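## 3. Method

### 3.1 Task

The task we chose was capping a marker with two arms. One arm holds the marker body and the other brings the cap to it and pushes it on. We picked it because it is hard to do with one gripper, and because the parts are cheap to replace when they get crushed.

A run counts as a success if the cap is on and stays on when the body is lifted by the cap end. A cap that sits crooked counts as a failure, even if it holds. We started with a looser rule and changed it in June, so the first 27 runs were scored again from the recordings.

### 3.2 Training data

All demonstrations were collected by teleoperation on the two-arm cell in the Dorngate lab. We recorded 446 demonstrations and kept all but 18. The ones we dropped had a camera dropout or a marker that left the reachable area. Loose markers and desk items were moved between demonstrations so that the policy would not learn one fixed layout.

The policy takes the two wrist camera views and the joint positions and predicts a short chunk of joint targets. We used the Flomura training code with its default settings, except for a shorter chunk. Longer chunks made the arms overshoot when the cap was already close to the body.

### 3.3 Baseline

The baseline is the scripted controller from the Undthorpe project. It finds the cap and the body by color, grasps both, and moves along a fixed path. It was tuned on a plain table, and we did not retune it.

## 4. Results

We ran 147 evaluation trials, split between the learned policy and the baseline. The learned policy did better in every layout we tried. The gap was smallest when nothing else was near the marker and largest when other markers were close to it.

Most failures of the learned policy came at the grasp. Thin bodies rolled away when a fingertip touched them from the side, and the arm then closed on nothing. The baseline failed more often at the insertion, where a small error in the cap angle was enough to jam it. 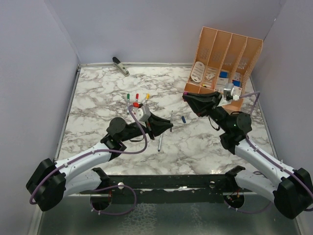

*Figure 4. Two-arm cell with markers, a stapler and a divided organizer. The left gripper is next to a thin grey marker body, and a dark blue cap lies between the two grippers.*

Caps lying on their own were harder than we expected. When the cap was between the grippers, the policy sometimes sent both arms toward it and one had to be stopped by the collision check. We counted these runs as failures.

### 4.1 Limits

We only tested on one cell and one tabletop. The marble pattern may have affected grasping of grey bodies, but we did not test a plain surface with the learned policy. Cable drag on the wrists was not measured either. The Şimşekoğlu gripper pads arrived too late to be included, so all results are with the original fingers.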